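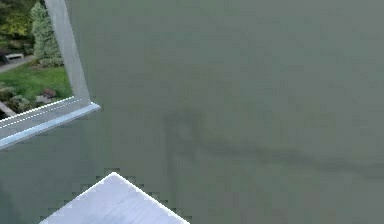 How many episodes of Menameck are there?
The series has 70 episodes in 2 seasons. Each one runs a little under an hour. The dubbed version has the same number, with shorter opening credits.

Where does the story take place?
Mostly in Prurnomton, the river town where the Clurnalstead family owns the radio station. The later episodes move to the capital after the station is sold.

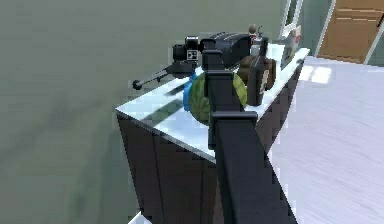

Dark cabinet with a pale countertop

Can I watch it with subtitles?
Phetsri carries it with English and Spanish subtitles. Turn them on from the player menu before you start an episode – the setting does not carry over to the next one. Song lyrics are subtitled in season one only.

Is there a soundtrack album?
There is one for the first season. It has the main theme and most of the ballads sung at the station.

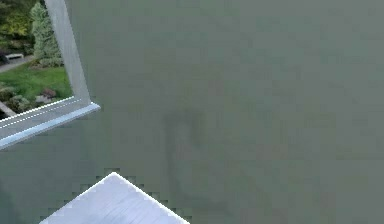 The second season's songs have not been released. We will update this page if an album is announced.

Will there be a third season?
None has been announced. The last episode closes the family's story, but the sale of the station is left open.

Page last updated 8 March 2021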